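Inventory of a Kitchen

The lease on the fourth-floor unit in Plinville required an itemized condition report at the end of occupancy. The form ran to five pages. The kitchen had its own page, divided into a left column for the item and a right column for its state, and Rochelle Katene had been filling in the right column since morning.

Her aunt had lived in the unit for 190 months. The management company, Stenum, had supplied this number in its first letter, in the paragraph on fair wear.

Rochelle was a materials inspector by trade. She tested concrete cores for a bridge contractor and wrote short reports about how they broke. She approached the kitchen in the same order she would have used at work: envelope, services, fixed surfaces, appliances, loose contents. She wrote in block capitals.

WALL TILE. SOUND. NO HOLLOW UNITS FOUND BY TAPPING.

GROUT. SOUND. SLIGHT DARKENING BEHIND STOVE.

SWITCH. OPERATES.

OUTLET. OPERATES. ALL POSITIONS TESTED WITH LAMP.

Natnael Hailu came up from the truck at the end of the first hour. He had been her aunt's neighbor across the landing and had agreed to help with the heavy pieces. He stood in the doorway and read the form over her shoulder.

"You tested every socket?"

"It asks."

"It asks if there is an outlet."

She turned the page toward him. The line read: Outlet, functional, yes or no. She had written past the box and into the margin.

The refrigerator was a Tratdale, purchased by the aunt and therefore not the property of Stenum. It was to go to Natnael. He had emptied it the evening before, and the door shelves had been washed in the bathtub and put back. Rochelle checked the gasket by closing the door on a strip of paper and pulling. She did this at eight points. The paper held at seven. At the eighth, low on the latch side, it slid out with light resistance.

"It leaks," she said.

"Everybody's leaks there."

"I can note it."

"It's my refrigerator. Who would you note it to?"

She considered this and put the strip of paper in her pocket. He propped the door open so the interior could air before the move, and went down again for the dolly.

The countertop came next. It was the one item in dispute. Stenum's original report, dated April of the year her aunt moved in, described the slab as level and free of defects. A later letter claimed a depression near the front edge, left of the stove, and proposed a deduction of 982 dollars. No measurement was attached to the claim. There was a signature and the word "visible."

Rochelle had brought a steel straightedge and a set of feeler gauges. She laid the straightedge across the slab in three positions and tried to slide the thinnest gauge beneath it. It did not enter. She moved the straightedge back toward the raised lip and tried again. It did not enter there either. She recorded both results. Then she put the tools in their case, set the case on the floor, and held her hands over the stone.

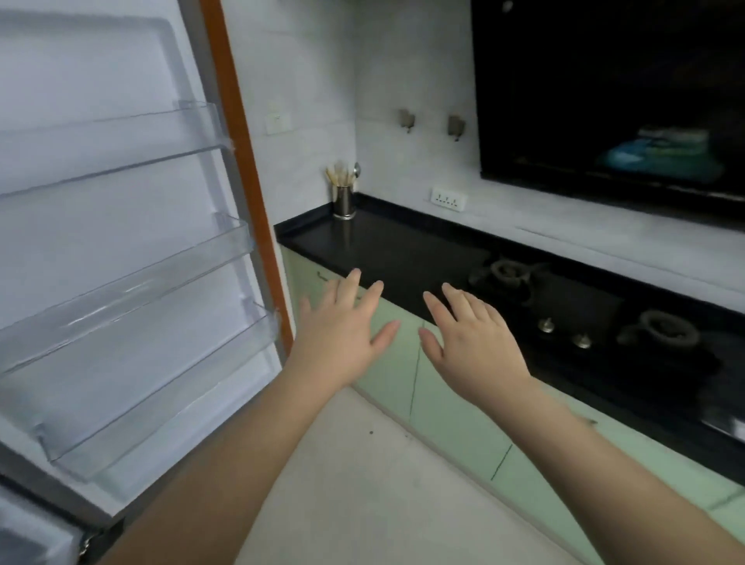
The counter, with the refrigerator door open at left.

The method had no standing. She would not have permitted it from a junior. A palm held near a surface reports nothing about flatness, and a palm placed on it reports little more. But her aunt had stood at this edge to roll dough and had once told her, by telephone, that the stone had gotten used to her. Rochelle had answered that stone did not do that. Stone of that thickness, supported on a cabinet frame, would not deform under the load of two hands in any length of time that mattered. She had gone on to explain creep. Her aunt had let her finish and then asked about the weather.

She lowered her hands. The stone was cool. She moved them left by a hand's width and then right by the same amount, with even pressure, and paid attention.

Natnael had come back. He set the dolly against the wall without letting it knock.

"Is it there?" he asked.

"No."

"She said it was there."

"To you also?"

"She showed me. She put my hand on it." He came to the counter and placed his hand down flat, a little in from the edge, with no searching. "Here."

Rochelle put hers in the same place after he took his away. She left it for the length of time she would have given an instrument to settle.

"What did you feel?" she said. "When she showed you."

"A counter," he said. "I told her yes, I felt it."

The chopsticks were still in their steel holder in the back corner, with the one spoon. They appeared nowhere on the form. Loose contents were to be removed before inspection, and anything remaining would be treated as abandoned. She had packed the Shirima rice cooker and the pans and the good knives, and each time she had reached the corner she had started again from the other side of the room.

She uncapped the pen.

COUNTERTOP. LEVEL WITHIN TOLERANCE AT ALL STATIONS. NO DEPRESSION BY STRAIGHTEDGE.

There was space left in the box. Natnael tipped the dolly back on its wheels and waited. Below the line, in the same capitals, she wrote: DEPRESSION REPORTED BY OCCUPANT, NOT CONFIRMED. She read it over. At work the phrase meant that the observation stayed in the file and that a second inspection could be requested by either party.

She signed the page and dated it July 2024. Then she closed the refrigerator door, and Natnael taped it shut, low on the latch side first.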